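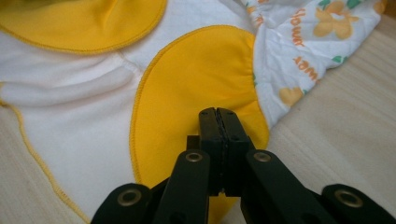 tadetti-seam

Grasp-point perception and trajectory tooling for small garments, recorded with a hand-held parallel gripper. Maintainer: Ilaria Amato.

Status: in use, interfaces still moving. The recording format is stable. The planner configuration is not.

Scope

This repository holds the post-processing code, the seam detector, the grasp proposal module and a small reference set of recordings. It does not hold the arm driver, which lives in gerodik-ctl, or the training code for the policy, which lives in kushnir-policy. The three are versioned separately. Check the compatibility note near the end before mixing branches.

The target task is baby clothing laid on a table: find an edge that can be grasped, propose a jaw pose, close, and hand the cloth over to the next primitive (lift, turn, or fold). Trim, ribbing and overlocked hems are treated as edge candidates. Prints are treated as noise.

Contents of the reference set

The set has 78 episodes in 5 groups. Groups are split by the part of the garment the operator was working on when the episode started:

neckband
sleeve or armhole
hem
patch or applied panel
free edge, not otherwise assigned

Each episode folder contains:

frames/ – wrist view, JPEG, numbered from zero
pose.csv – gripper pose in the table frame, one row per frame
width.csv – jaw opening in millimeters
meta.json – group label, table surface, operator code, calibration ID
seams.json – annotated seam polylines, only where annotation exists

Do not assume that seams.json is present. The loader returns an empty list when the file is missing and sets has_seams to false. An empty list with has_seams set to true means an annotator looked and found no seam worth marking. These are different cases and the detector metrics depend on keeping them apart.

Install

Python 3.10 or later. A GPU is optional for everything except detector training.

pip install -e .
tadetti-seam check --data path/to/reference

The check command opens every episode, compares the row counts in pose.csv and width.csv with the frame count, and prints one line per mismatch. It does not repair anything. A missing calibration ID is reported as an error; a missing operator code is only a warning.

Coordinate conventions

Table frame: origin at the near left corner of the work surface, x to the right, y away from the operator, z up. Units are meters everywhere except width.csv, which stayed in millimeters when the other files were converted. Rotations are quaternions in w, x, y, z order. Older Gerodik exports use x, y, z, w and must go through tools/reorder_quat.py first. The symptom of skipping this step is a gripper that appears to lie on its side in the viewer.

Jaw width is measured between the inner faces of the two pads. Zero is defined by calibration and may drift slightly below zero in long sessions. Values are clamped at load time unless you pass --raw-width.
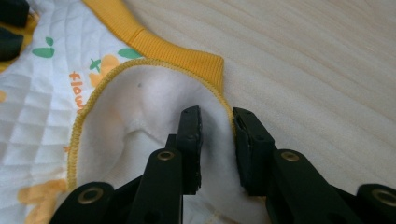

Seam detector

The detector takes a single wrist frame and returns polylines with a score and a class. The classes are overlock, rib, fold and unknown. It is a small segmentation network followed by a skeletonizing step and a polyline fit.

Overlock is the easiest class when the thread contrasts with the cloth. Yellow stitching on white is the good case. White on white is the bad case, and quilted fabric makes it worse: the quilting lines are regular, slightly raised and long enough to pass the length filter. The current filter rejects a candidate if it has parallel neighbors at an even spacing. This removes most quilting and, unfortunately, some ribbing as well. Set quilt_filter to off for rib-only work.

Folds are often reported as seams under low side light. The fold class exists so that the planner can down-weight them. It should not be read as a reliable fold detector.

Printed lettering is a known source of false positives, mainly long vertical strokes near a real hem. Training uses a print-paste augmentation that drops random glyphs and leaf shapes onto plain cloth. Turning it off raises the false positive rate on printed garments and has little effect elsewhere.

Parts of the gripper are masked before inference. The mask is computed from jaw width, so a bad width.csv gives a bad mask, and the detector will then draw seams along the linkage. If you see polylines fanning out toward the lower corners, look at the width calibration before you look at the network.

Grasp proposals

The proposal module samples points along each polyline, builds a jaw pose at each one, and scores it. For an opening such as a neck or sleeve, the preferred pose has one pad inside and one pad outside, with the edge between them. For a flat panel with no reachable edge it falls back to a pinch: jaws nearly closed, tips pressed to the cloth, then a short opening and closing motion.

Main parameters, in config/propose.yaml:

edge_margin – minimum distance from a polyline end
layer_mode – single, double or auto
pinch_fallback – true or false
max_candidates – default 8
table_clearance – minimum tip height above the surface

layer_mode set to auto guesses the number of cloth layers from local texture and is wrong often enough that the planner logs its guess with every candidate. Fleece linings are the usual failure. A bright, low-texture lining reads as a gap or as table, and the inner pad is then placed too deep. Use double for lined garments.

Candidates are returned in score order with no diversity term. On a long hem all 8 can sit within a couple of centimeters of each other. A patch adding a spacing penalty is open, pending a test on the sleeve group.

Replay and viewer

tadetti-seam view EPISODE

Space steps one frame, G toggles proposals, S toggles seams, W plots width against time. The viewer reads the same config files as the planner, so changes in propose.yaml show up on reload.

Compatibility

Branch 2 of this repository works with the current gerodik-ctl and with kushnir-policy from April onward. Earlier policy checkpoints expect unclamped width and will close too early.

The Ustex importer under tools/ustex is kept for old recordings and receives fixes only. It drops operator codes.

Known issues

Frames at the start of some episodes precede the first valid pose. The loader trims them; external scripts may not.
Small specks on light cloth sometimes become one-point polylines. These are harmless but clutter the viewer.
The neckband label was applied before the annotation guide was finished, and a few episodes in that group start at the shoulder.
Pale wood and off-white cloth are confused at the hem when the exposure is high. Lower the threshold in surface_split or supply a table mask.

Reporting problems

Open an issue with the episode ID, the config file and the output of the check command. Screenshots from the viewer are useful only with the overlay turned on. Annotation corrections go to Ilaria Amato as a changed seams.json, one episode per request.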